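Household Practice I, Unit 6: Washing Up by Hand
Handout to accompany the practical. Bring an apron. The sinks in Room 20 splash.

Most of you have been washing dishes since you were tall enough to be made to. This is the main difficulty with teaching the unit. Felista Kariuki, who wrote the first version of these notes, used to begin by asking the group who already knew how to wash a cup, and then handing round the cups they had washed.

6.1 Order of work

Glasses and clear cups first, then cutlery, then plates, then anything that has held fat. You know this. You will nevertheless put the roasting tin in first to "let it soak," and then wash your tumblers in gravy.

Scrape before you fill. Change the water when you can no longer see the bottom of the bowl, and please apply that test before the foam goes down as well as after.

6.2 Detergent

Foam tells you that there is detergent in the water. It does not tell you how much dirt has come off, and a great heap of it mostly hides the teaspoons. One short squeeze in a standard bowl is enough for the glassware round. In the July practical the group got through 548 ml between them, and two people asked for more.

Green concentrate and orange concentrate are the same strength in our store. The orange does not "cut grease better." It smells of oranges.

6.3 Clear plastic

Plastic cups get their own section because they scratch and then hold on to every film you leave on them. Use the soft side of the sponge. The scouring side is for pans, and a cup that has met it twice will look dirty for the rest of its life, however well you wash it.

Faceted cups need more patience than smooth ones. Go round the inside wall once, pressing lightly, then round the rim, inside and out. The rim is where mouths go and is also, year after year, the part that gets missed. 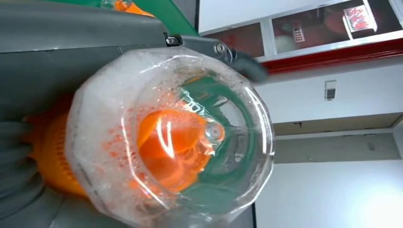 Fig. 6.1. Faceted clear cup with foam on the inner walls and rim. Not yet ready for the rack.

Suds left on the wall dry to a dull gray bloom. Rinse under running water, turning the cup as you go, and tip it out fully before you look at it. Hold it up to the window. Clear plastic shows you whatever is behind it, so check against something plain. Mwangi Tanui once rejected the same cup four times over a mark that was on the curtain.

6.4 Draining and drying

Upside down, tilted, with a gap for air. Cups set flat on their rims on a smooth tray trap a little steam and come up smelling of cupboard. Do not stack until dry. Do not dry with the cloth you used on the counter. Caroline Mollel has asked me to put that in capitals and I have declined, but she will be in the room.

6.5 Practical task

Work in pairs. Each pair washes one tray of mixed items from the Treloar kitchen, in the order given in 6.1, and sets it to drain. Swap trays and inspect your neighbors' work. Write down what you find, in words that can be read aloud in front of them.

Marks are for rims, handles and the undersides of things. There are none for speed, as Kęstutis Koppel will confirm.

Reading before next time: Nassar, Notes on the Domestic Sink, the chapter on hard water. It is 59 pages and could have been fewer. Copies on the shelf by the door, to be returned dry.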